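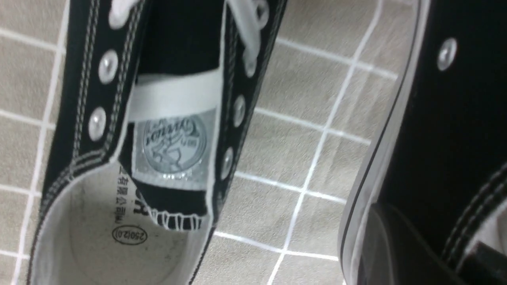

## 현관 신발 정리 및 관리 기준 (개정)

본 블로그의 현관 관련 글은 지난해 작성한 이후 수정하지 않았습니다. 그동안 신발의 종류가 바뀌었고, 당시 정한 기준 가운데 지켜지지 않는 항목도 적지 않아 이번에 전면적으로 다시 정리하였습니다. 플렐우드(Flelwood)로 이사한 뒤 현관의 폭이 줄어든 점도 반영하였습니다.

적용 범위는 현관 바닥과 개방형 신발 선반, 그리고 선반 옆의 작은 서랍까지입니다. 겨울 부츠와 등산화는 베란다 수납함에서 따로 관리하므로 다루지 않습니다.

## 1. 검은색 캔버스 운동화

목이 높은 캔버스 운동화는 착용 빈도가 가장 높으면서 관리가 가장 소홀했던 품목입니다. 검은색 원단은 얼룩이 눈에 띄지 않는 대신 먼지가 잘 보이고, 흰색 끈과 흰색 안감은 그와 반대로 때가 먼저 드러납니다. 종전에는 신발 전체를 물에 담가 세탁하였으나, 밑창 접착부가 벌어진 일이 한 차례 있어 올해부터는 부분 세척을 원칙으로 합니다.

세척 절차는 다음과 같습니다.

1. 끈을 위쪽 구멍부터 차례로 풀어 완전히 분리합니다. 한 번에 잡아당기면 끈 끝의 마감이 상할 수 있습니다.
2. 신발 혀를 앞으로 젖히고 안쪽의 모래와 먼지를 털어냅니다.
3. 마른 솔로 원단의 결을 따라 겉면을 쓸어내립니다. 박음질 선과 금속 구멍 주변은 칫솔을 사용합니다.
4. 포먼트(Poment) 중성 세제 한 뚜껑을 미지근한 물 400ml에 풀고, 천에 적셔 안감과 고무 부분을 닦습니다.
5. 깨끗한 물을 적신 천으로 두 번 이상 닦아 세제를 제거합니다.
6. 신문지를 채워 그늘에서 말립니다.

끈은 별도의 그릇에 담가 두었다가 손으로 비벼 빱니다. 때가 빠지지 않는 경우에는 미련을 두지 않고 교체합니다. 동네 잡화점에서 2000원에 판매하는 납작한 흰색 끈이 기존 끈과 폭이 거의 같아 현재까지 계속 사용하고 있습니다. 다만 길이를 확인하지 않고 구입하였다가 맨 위 구멍까지 닿지 않아 다시 방문한 일이 있으므로, 기존 끈의 길이를 먼저 재어 가는 것이 좋겠습니다.

혀에 라벨이 달린 신발은 그 부분을 솔로 문지르지 않습니다. 예전에 신던 다른 운동화의 라벨이 이 과정에서 지워졌습니다. 라벨은 물기를 짠 천으로 가볍게 누르는 정도로 충분합니다.

## 2. 끈을 다시 매는 방법

완전히 마른 뒤에는 아래쪽 구멍부터 끈을 끼웁니다. 첫 단은 바깥에서 안으로 넣어 가로로 평평하게 놓고, 다음 단부터 교차시킵니다. 납작한 끈은 중간에 꼬이기 쉬우므로 한 단을 지날 때마다 손가락으로 펴 줍니다. 발목 부분은 처음부터 조이지 않고, 신은 상태에서 조절합니다.

두 켤레 이상을 같은 날 작업하는 것은 권장하지 않습니다. 지난 일요일 끈 분리부터 재조립까지의 실제 작업 시간을 재어 보니 건조 시간을 제외하고 한 켤레에 43분이 소요되었습니다. 예상보다 길었으며, 대부분은 안감을 닦는 데 쓰였습니다.

## 3. 선반의 배치

현관 선반은 스테인리스 봉을 가로로 이어 만든 개방형 제품입니다. 문이 달린 신발장도 검토하였으나, 통풍과 청소의 편의를 우선하여 개방형을 유지하기로 하였습니다. 봉 사이로 흙이 떨어지는 문제는 아래에 매트를 까는 것으로 해결하였습니다. 매트는 들어내어 털 수 있으므로 바닥만 있던 때보다 청소가 간단합니다.

층별 기준은 사용 빈도에 따릅니다. 맨 위 칸에는 잠깐 외출할 때 신는 슬리퍼를 두고, 맨 아래에는 검은색 신발을 모읍니다. 슬리퍼는 앞코가 바깥을 향하게 놓습니다. 꺼내어 바로 신기에는 반대 방향이 편리하지만, 밑창이 두꺼운 제품은 뒤축이 벽에 닿도록 두어야 통로 쪽으로 덜 튀어나옵니다.

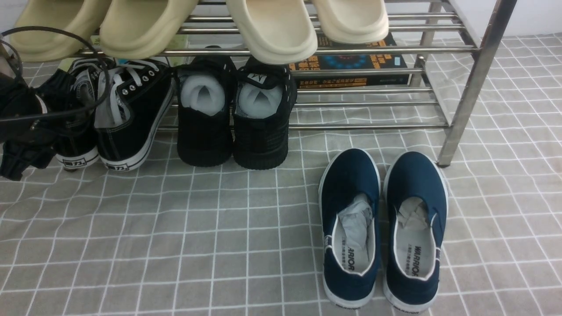

같은 색끼리 짝을 맞추어 두는 것도 이번에 명문화한 사항입니다. 당연한 내용으로 보일 수 있으나, 급히 벗어 올려놓다 보면 좌우가 섞이고 아침에 짝을 찾는 데 시간을 쓰게 됩니다. 카키 베이지와 크림색은 저녁 조명 아래에서 구별이 쉽지 않아 실제로 한 짝씩 바꾸어 신고 분리수거장까지 다녀온 적이 있습니다.

일체형 폼 소재의 슬리퍼는 관리가 비교적 단순합니다. 물로 헹구고 부드러운 솔로 바닥 홈을 닦은 뒤 세워 말리면 됩니다. 직사광선에 장시간 두면 형태가 줄어들 수 있다고 하여 베란다 창가에는 내놓지 않습니다. 밝은색 제품은 검은색 신발과 맞닿은 채로 두지 않습니다.

## 4. 신발이 아닌 물건

선반에 신발 이외의 물건을 올려두지 않는다는 종전 규정은 이번 개정에서 삭제합니다. 현관은 외출 직전에 손에 든 것을 내려놓는 장소이고, 책이나 전선류가 잠시 머무는 것까지 금지하는 조항은 한 달도 유지되지 않았습니다. 대신 다음과 같이 완화하여 적용합니다.

- 책과 서류는 가운데 칸에만 둘 수 있습니다.
- 전선과 충전기는 매주 바닥을 닦을 때 제자리로 옮깁니다.
- 젖은 우산은 어떠한 경우에도 선반에 걸지 않습니다.

플랄테오(Flalteo) 방수 스프레이와 구둣솔은 서랍에 보관합니다. 스프레이는 실내에서 분사하지 않으며, 사용 후에는 노즐을 닦아 둡니다.

## 5. 점검 주기

바닥 타일과 매트는 매주 일요일 오전에 청소합니다. 타일 줄눈은 솔질만으로 충분하며, 세제는 얼룩이 있을 때에 한하여 사용합니다. 선반의 봉은 월 1회 마른 천으로 닦고, 물자국이 남은 부분은 물기를 꼭 짠 천으로 먼저 닦은 뒤 마른 천으로 마무리합니다.

신지 않는 신발의 처분 기준은 아직 확정하지 못하였습니다. 6개월간 한 번도 신지 않은 신발을 내놓는 방안을 시험하고 있으나, 계절용 신발에는 그대로 적용하기 어렵습니다. 해당 항목은 12월에 베란다 수납함을 정리하면서 함께 검토하고, 변경 사항이 있으면 이 글에 추가하겠습니다.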